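## 3. Recovering Argument Types from Exported Functions

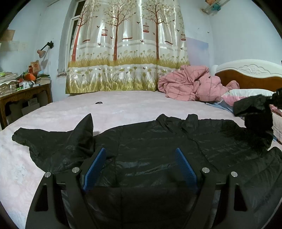

*Figure 2. A black jacket on a pink blanket, with the two blue pads of a hand-held gripper above it.*

Section 2 described how the export table of a shared library is read and how each entry is matched to an address in the code. The table gives a name and a location. It does not say how many arguments the function takes, in what order they are passed, or what kind of value is returned. The present section describes how Brikgate fills in this missing information and how its guesses are stored for later use.

### 3.1 Choice of libraries

The test set contains 159 libraries built for 32-bit systems. All of them were obtained together with their header files, so that the correct declarations were known in advance. The headers were kept apart from the tool and were read only when results were scored. Libraries that had been packed or encrypted were left out, as were those whose export table held ordinals without names. From the remaining material, 1,000 exported functions were drawn at random. No single library was allowed to supply more than 96 of them. Without this limit, two very large graphics libraries would have made up most of the set.

The libraries came from several compilers. In the older ones, a function usually begins by saving the frame pointer and ends by restoring it, and arguments are reached at fixed distances from that pointer. Newer builds often omit the frame pointer altogether. The position of an argument must then be worked out from every push and pop that comes before it, and one wrong step early in the function shifts everything that follows.

### 3.2 Counting arguments

Brikgate first decides which side cleans up the stack. Where the function ends with a return instruction that removes a fixed number of bytes, the size of the argument list can be read directly. Where the caller cleans up, the tool looks for calls to the function inside the same library and examines the adjustment made after each call. If several calls disagree, the smallest value is kept and the entry is marked as uncertain. Some compilers delay the adjustment and clean up after two or three calls at once. This was the most frequent cause of disagreement in our set.

A function with no callers inside its own library and no fixed return size is passed to a second stage, in which reads above the return address are collected along every path through the code. An argument that is declared but never used cannot be found in this way. Of the 1,000 functions, 501 were settled by the return instruction alone and needed no further work.

### 3.3 Assigning types

Once the number of arguments is known, each one is given a type from a small list: integer, pointer, text string, floating-point number, or unknown. The rules are simple. A value that is used as an address becomes a pointer. A pointer handed to a known system routine takes the type which that routine expects. A pair of neighboring slots loaded together into a floating-point register is joined into a single argument. Where two rules conflict, the one based on a known system routine is preferred.

Structures are not rebuilt. A pointer to a structure is reported as a plain pointer, and the user may attach a fuller declaration by hand. We considered merging field accesses from different functions, as the Wostska analyzer does, but this calls for a view of the whole program, and Brikgate is meant to work on one library at a time.

### 3.4 Storing the declarations

Results are written to a plain text file in the Stenden format, with one declaration per line. Each line holds the library name, the exported name, the calling convention, and the argument list. A trailing mark shows whether the line was produced by the tool or entered by a person. Lines entered by a person are never overwritten when the analysis is run again, even if the library has changed. A changed library is detected by its checksum, and in that case the affected lines are listed in a separate report for review.

Names altered by C++ compilers are stored twice, once as found and once in readable form. The decoding is done by the Gál library, which handled all of the compilers in the test set apart from one early release. For that release the readable field was left blank. The declared types carried in such names were not used as evidence in the experiments of Section 4, as they would have given the tool the answer it was being asked to find.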